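To: members list
Subject: Re: Linen service at the Joltitz hall from July

On Saturday the Kiani branch wrote:
> Will towels still be supplied to visiting groups, and
> does the fee of 40 per booking remain in force?

The office thanks the Kiani branch for its inquiry. The fee remains in force. Towels will be supplied by Wevow under the new agreement, which covers 300 pieces per month.
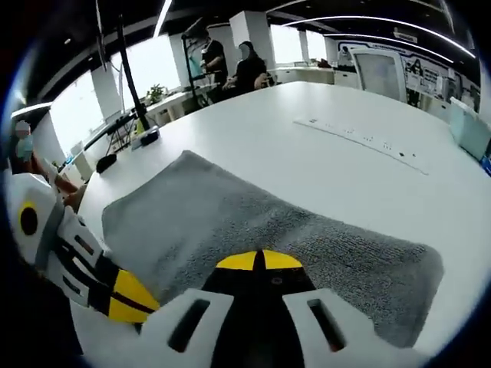
Ľubomír Pešek

Members are asked to note that the agreement applies to the Joltitz hall only. The Guramia house will keep its present arrangement until the lease has been reviewed. Groups booked at both sites should send two separate forms.
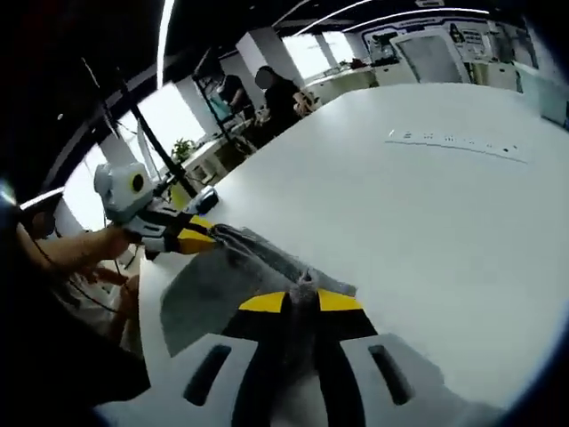
Forms must reach the office by 3 p.m. on the day before arrival. Late forms will be accepted where stock allows – the office cannot promise a full set.

Last year's laundry costs came to 2,942, and the board has asked that unused items be returned folded, so that they need not be washed again.
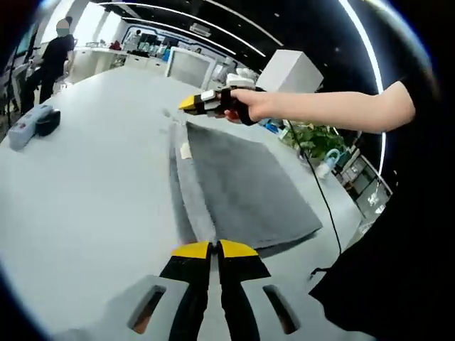 Gray cloth, folded

Used items go in the bins by the side door. Damaged pieces should be kept apart and reported to the office in writing.

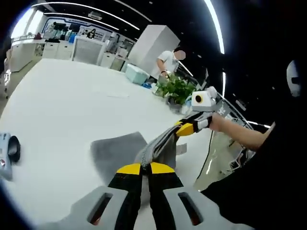

Gray cloth, twisted and held at both ends

Further questions may be sent to this list.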